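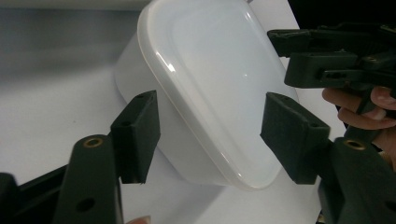
June
By Rianne Schouten

The Kultton 2 is a set of clip-lid food containers in three sizes, sold for fridge, freezer and microwave use. I bought the set to replace a drawer of mixed tubs whose lids had warped, and have used it for batch cooking through the spring. The review covers sealing, freezing, staining, stacking and cleaning. I paid the full price and have no arrangement with the maker.

The sizes are nominally 400 ml, 1 litre and 2 litres. I checked the smallest by weight, filling it with cold tap water to the point where the surface met the underside of the lid. It took 422 g, so the stated capacity leaves a small allowance for headroom. The largest took slightly more than its stated 2,000 ml by the same method. Makers differ on whether they quote to the brim or to a sensible fill line, and Kultton quotes to the fill line. For soup that matters, as liquid needs room to expand when it freezes.

Sealing

The lid presses down onto the rim and seats along all four sides. There is no separate silicone gasket. The seal depends on the fit of the plastic alone, which has two consequences. There is no groove to trap food or grow mould, and there is nothing to replace when the seal wears.

I half filled each size with water coloured with beetroot juice, closed it, and left it on its side on kitchen paper overnight. The small and medium containers left the paper clean. The large one left a pink spot at one corner. I repeated the test with a second large container and got the same result at the same corner, which suggests moulding and not a fault in my closing of it. Upright, none of them leaked in a bag on a bus journey. I would not carry the large one full of anything thin.

The Hastar set I used before has a gasket and four hinged clips, and passed the same test in every size. It also broke a clip in its second year. The lid is useless with one clip gone, and Hastar doesn't sell lids singly.

Freezing

Most of my use is stock, dal and cooked beans, frozen in the medium size. The plastic stiffens at freezer temperature but hasn't cracked. Twisting the base to release a frozen block works if the container has stood at room temperature for ten minutes first. Straight from the freezer it takes a good deal of force, and I stopped trying after denting a corner. The dent came out in warm water.

The lids are harder to remove when frozen. Liquid that reaches the rim glues them on. Running the edge under the hot tap for a few seconds frees them. Leaving two fingers of space at the top avoids the problem.

Labels are a mixed matter. Masking tape put on at room temperature holds. Tape put on a container already in the freezer falls off within the hour. Wax pencil writes well on the lid and wipes away with a dry cloth, and is now all I use.

Staining and smell

Tomato stains this material, as it stains nearly all plastic of the type. A bolognese kept in the fridge for three days left an orange band at the fill line that survived two runs through the dishwasher. A day on a sunny windowsill faded it by half. Reheating tomato or curry in the container makes the stain permanent in my experience, so I now tip the contents into a bowl before microwaving.

Raw onion left a smell in the small size. Bicarbonate of soda and warm water, left in overnight, removed most of it.

Stacking

The bases nest when empty, with the lids kept separately. Closed and full, the small size stacks securely on itself. Small on medium is less steady and slides if the shelf is jolted. The corners are generously rounded, which helps with spooning out but wastes some space in a packed freezer drawer. My older Evik boxes have squarer corners and fit the same drawer better, though rice sticks in them.

Cleaning

Top rack of the dishwasher only, according to the leaflet. I put one lid on the bottom rack for a month to see what would happen. It bowed slightly across its length and now needs two presses to close. Lids on the top rack have stayed flat. Water collects in the lid rim, so they come out wet and need a cloth.

Verdict

The small and medium sizes are good general containers for a household that freezes food in quantity and keeps thin liquids upright. The large size should seal better than it does and is best kept for bread dough, salad leaves and dry goods. Single sizes are sold separately, and I would buy the medium again in preference to the full set. Spare lids are available for the small and medium only.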